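Play kitchen on a real table, who else has given up on the little wooden unit?

tabletop_tess
Saturday morning post because I am far too pleased with myself. We run a drop-in playroom for the under-sevens at Brallard and I have finally pulled the play food out of its bin and given it a proper full-size white table. No tiny stove, no painted-on burners. The kids LOVE it. They stand all the way around it and nobody is elbowing for the one good spot in front of the pretend sink.

What I want to know is how the rest of you divide up the food. Everything in one heap? Sorted by color? By meal? I keep changing my mind every week and my coworker Lempi is losing patience with me (fondly, I think).

margaritis_t
Themis here, from the Plandico group. Welcome to the big table side! We switched in March. I sort by meal: breakfast in one bowl, lunch on a plate, fruit wherever it lands. The children wreck it inside of 20 minutes and that's fine by me.

One question back at you. Do you keep any hard plastic pieces in with the soft ones? We had a lot of arguments over that.

flemel_fan
Sorting by color is a trap. I did it for a whole season and all I got was children who wouldn't put the red pepper next to the lettuce. Let them make an ugly sandwich.

margaritis_t
Ha. Ours sort by color whether I want them to or not.

tabletop_tess
Hard and soft together, yes. Table as it is now: 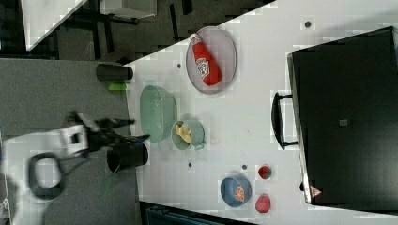
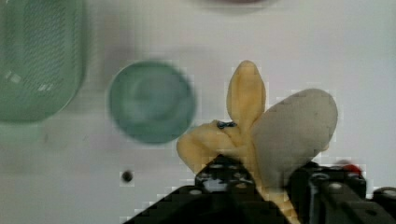 Lempi's rule is that every dish gets one job, and I have come around to it. She has been at this a lot longer than I have, and she says little kids will cook for an hour if the dishes tell them where to start. So now I think about dishes first and food second. The blue bowl is for the orange slice, and the strawberries are allowed to be loose on the table next to it, because somebody always wants to "pick" them. The ketchup goes across the plate so it's the first thing they grab (it is ALWAYS the first thing they grab). And then the soft banana, which is my favorite thing we own. It has lobes like it's partly peeled, and the threes carry it around like a pet.

Do any of you have a better idea for the basin, though? I put out the pale green one hoping for dishwashing and so far it has been a bathtub, a boat and a hat.

quietcorner35
A hat is a perfectly good use of a basin!

I'm going to disagree with Lempi a little bit. If every dish has a job, the grown-up has already done the interesting part. We tip everything into the middle at the start of the session and walk away. Yes it's a mess. But I've had a four-year-old spend most of a morning deciding what counts as soup, and I don't think that happens if the soup bowl is already the soup bowl.

lempi_m
Lempi Manninen here, I have been summoned. I don't mind the disagreement at all! Your way is lovely with fours and fives. With twos it ends with everything on the carpet and one child sitting on the bread. A dish with something in it says "start here" to a two. Once they've started they can pour the soup in a shoe for all I care.

For the basin — put a dry sponge in it and a dish towel next to it. No water. They'll wash up all day.

tabletop_tess
She did not tell me about the sponge. We share an office.

flemel_fan
Seconding the dry sponge. Cut it in half so there are two, or you'll be refereeing.

And can I put in a word for soft food in general? I priced up a big mixed set, the 145 piece one from Theodorakopoulos, and went for a small bag of plush and felt instead. Quieter when it hits the floor, nicer to hold. I do miss being able to wipe it down.

margaritis_t
The wiping is exactly where our arguments come from. The hard pieces get a cloth at the end of the day and they're done. Plush has to go home with somebody in a pillowcase. I still wouldn't be without it. A soft banana gets hugged, and I have never once seen a child hug a plastic carrot.

quietcorner35
My niece would like a word. Hers sleeps on the pillow next to her.

tabletop_tess
OK, plan for next week: sponges in the basin, Lempi's dishes out for the little ones in the morning, then everything in the middle after lunch when the older group comes in. I'll report back! Also if anyone has a pattern for felt noodles, please send it my way. I have a yard of cream felt and big ambitions.

lempi_m
The cream felt is mine, but yes, noodles please.

flemel_fan
Skip the pattern. Long strips, pinking shears on one side, and make double what you think you need. They go missing faster than socks.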